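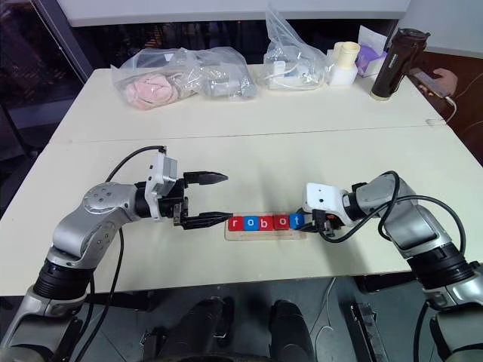 Two arms at a table with letter blocks spelling "robot". The fingers of the right gripper touch the "t" block.

The Surindale gripper comparison is a bench procedure for evaluating parallel grippers on paired robotic arms. It was developed at the Climisby automation laboratory by Ese Anozie and Thiện Lý, and is used mainly to choose between finger shapes and wrist-mounted sensor housings before a gripper is committed to longer trials. The procedure is named after the suburb in which the laboratory was first located.

Background

Earlier tests at Climisby used a single arm and a peg board. Anozie and Lý found that the peg board favoured stiff fingers and gave little information on how a gripper behaved when a second one was working close by. Small cubes set side by side were adopted instead. A block in the middle of a row can only be reached from above or from the front and back, while the end blocks can also be pushed or pinched from the side, so one row presents several types of grasp.

Apparatus

The procedure requires two arms mounted at the near side of a flat table, each with a parallel gripper at the wrist. The blocks are placed on a shallow tray between them. Lettered blocks are preferred to plain ones, as the letters give the cameras a fixed orientation for each face and make a swapped or inverted block obvious in the log. Any short word may be used. A white tabletop is common, although Mỹ Cù has noted that pale surfaces can reduce contrast around gripper housings of a similar colour.

Cables are left external in most installations. Enough slack must be provided at the wrist for full rotation, and a loop that catches on the sensor housing is recorded as a fault of the installation and not of the gripper.

Procedure

A session consists of 500 grasps per gripper pair, divided between three tasks:

End push. One arm closes a gap in the row by pressing on the outer face of an end block.
Extraction. One arm lifts a named block while the other steadies its neighbours.
Transfer. A block is passed from one gripper to the other above the tray and returned to its place.

Both arms run from the same controller, with commands issued by a human operator or replayed from a recording. Replay is used where controllers are being compared, so that differences in operator skill do not enter the result. The blocks are reset by hand between tasks.

Scoring

Each grasp is logged as complete, partial or failed. Contact with a block other than the target is logged separately. Finger wear is inspected at the end of a session and again after 2,000 cumulative grasps, when tapered tips are usually replaced.

Variants

The Borine variant omits the second arm during extraction and is suited to smaller benches. The Châu variant, introduced by Trinh Doãn, keeps both arms but adds an overhead camera – the original relies on wrist and head views alone – and shortens the session to 300 grasps.

Limitations

Cường Tăng has criticised the procedure for its reliance on rigid objects with flat faces, which suit parallel fingers and say little about cloth, bags or cables. Results are also sensitive to the tray. A tray with a slick finish allows the whole row to slide during an end push, and scores obtained on different trays are not considered comparable.

See also

End effector
Bimanual manipulation
Peg-in-hole test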